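Plumau Worktop Oil and Surface Care

Product code 116
Sold in 500 ml bottles and 2.5 litre tins
In stock

Plumau is a clear oil for indoor tables, benches and worktops. It is made for wood and for the sealed stone and composite tops that are often fitted to a wooden frame. It leaves a low sheen and does not build up into a skin, so worn patches can be gone over without stripping the whole piece.

The oil is blended at our Bistov works and has been in the catalogue for six years. The recipe was changed once, in July, when the drier was replaced with a cobalt-free one. Tins with a green lid are the current recipe. Tins with a grey lid are the older one, and the two should not be mixed in the same coat.

What it can be used on

Solid oak, ash, beech, birch and pine. Veneer, if the veneer is sound at the edges. Sealed stone and composite tops, as a wipe-on polish only. Plumau is not meant for outdoor furniture, floors, or anything that already has a polyurethane varnish on it. If you are not sure what is on the surface, put a few drops of water on a corner. If they are still standing after ten minutes, the top is sealed and will only need the thin polish coat.

How to apply

Clear the table and wipe it down with warm water and a little washing-up liquid. Leave it overnight. Bare wood should be sanded with 180 grit along the grain, then dusted with a soft brush. Legs and rails can be done with 120.

Shake the tin. Pour a small pool on to the surface and spread it with a lint-free cloth. Work in sections no wider than your reach. After fifteen minutes wipe off everything that has not soaked in. Wood takes two coats, eight hours apart. End grain usually wants a third. Sealed tops take one coat, buffed off after five minutes.

The table can be used lightly after a day. Keep hot pans and wet cups off it for a week.

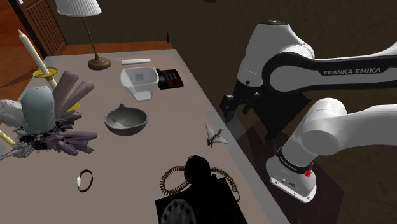
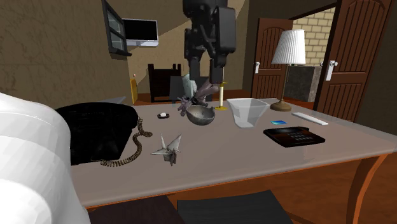 Hoàng wrote to us that one coat had been plenty on a pale composite top but that the frame below it drank up three, and asked whether the sheen would even out. It does, mostly, over the first month. If the frame still looks flat after that, rub in a little more oil with a fine white pad and wipe it dry straight away.

Coverage

A 500 ml bottle covers 6 square metres of bare hardwood with two coats. Softwood takes more. On sealed tops the same bottle goes a good deal further.

Tables used every day should be oiled again once a year. A side table may go three years or longer.

Safety

Cloths soaked in oil can catch fire by themselves if they are left in a heap. Lay them flat outside to dry, or soak them in water and put them in a closed metal tin before throwing them away. Open a window while you work. Keep the tin away from children. The dried film has been tested for contact with dry food.

Delivery and returns

Orders leave the Plolach warehouse within two working days. The 2.5 litre tin goes by road only and cannot be sent to offshore addresses. Unopened tins can be returned within thirty days.

Our present batch is 1,900 tins, and we expect it to last until the next blending. Trade buyers who need more than a pallet should write first.

Related items

Lint-free cloths, pack of ten
Fine white pads, pack of five
Plumau Soap for oiled surfaces, 1 litre
Sanding block with 120 and 180 grit sheets

Page last changed 18 March 2018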